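Why I bought the boring one

Reading time: 3 minutes

So I've done it again. There is another car on the drive, and no, it isn't the coupé I spent most of the winter going on about. It's a Karam Astance estate, in beige, with the small diesel and a five-speed manual gearbox, and I paid £889 for it. I know. I can hear the groaning from here.

The Astance was never anybody's poster car. Karam made it for people who sold photocopiers and people who owned wet dogs, and both lots drove them into the ground, so you hardly see one now. My uncle had the saloon when I was little and I remember two things: the smell of the seats in hot weather, and the clock, which sat right in the middle of the dash like it was the most important thing in the car. Mine has the same clock! It's four minutes slow and I've left it.
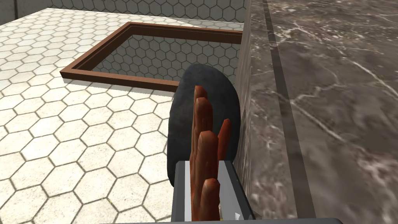 Getting it home

The car was in Kolness and I wasn't, so it was a train up (three changes, one terrible sandwich) and then 300 miles back in something I'd only ever seen in a handful of blurry photos. The seller met me in the station car park with both keys and a carrier bag stuffed with receipts. Every oil change, every tyre, even a wiper blade from a garage that must have shut years ago. I sat there and read the lot before I'd even turned the engine over.

It drove... fine. Lovely, even, once I'd got used to the clutch, which bites right at the top. The steering is slow by modern standards and you do a fair bit of arm work on roundabouts, but on the motorway it just settles down and goes. I stopped once for fuel and once for me.
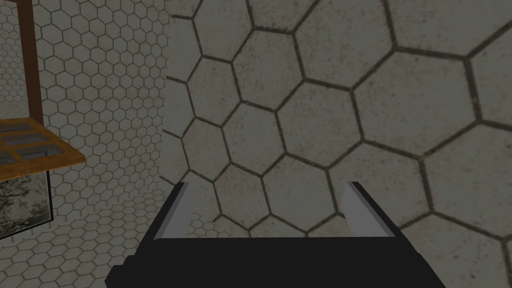

Gripper open, hexagonal tiles beyond.

What's wrong with it, then

Plenty. The rear washer dribbles down the inside of the tailgate, the passenger window goes down like a dream and comes back up when it feels like it, and there's a crusty patch on the nearside sill that I've poked with a screwdriver and am now pretending I haven't. The back box is blowing a bit too. A new one is on order from Zondon Spares, who had the right part on the shelf and were very nice about me ringing up twice to check it was for the estate. (The saloon one is shorter. I've been caught out like that before.) 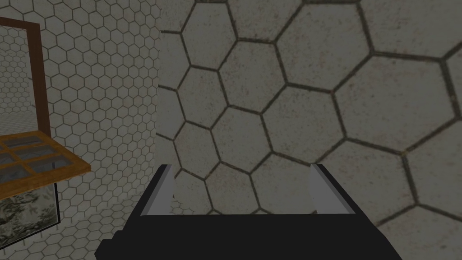

The sill is the job that matters. My plan is to get the carpet up, see how far it's gone, and cut it back to clean metal before the weather turns. I can weld well enough for something that'll be hidden under a plastic trim, though I wouldn't want you looking too closely. If the jacking point has gone as well then it's off to somebody with a proper ramp, and the bargain starts looking less like one.

Do I miss the coupé I never bought? A bit. The one I wanted was up for silly money by April and somebody had already "improved" the suspension, so every drain cover would have gone straight up my spine. The Astance floats over all that, and I can get a wardrobe in the back.
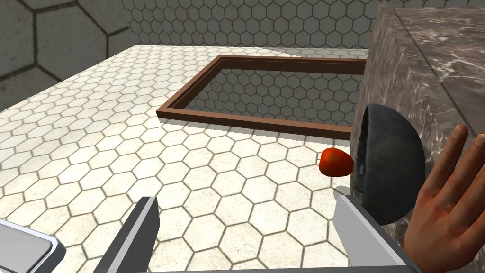 White hexagons, dark grey marble.

Anyway, the window motor is in bits on the kitchen table and I need to put it back together before tea. I'll do a proper post on the sill once the carpet's out. And if anyone has a decent Astance parcel shelf going spare, any colour, please get in touch!

Last updated: 2020-09-13

Related posts
Cheap estates I nearly bought
Fitting a back box on your own drive
A weekend with the Karam Owners' newsletter archive
Slow clocks and other things I refuse to fix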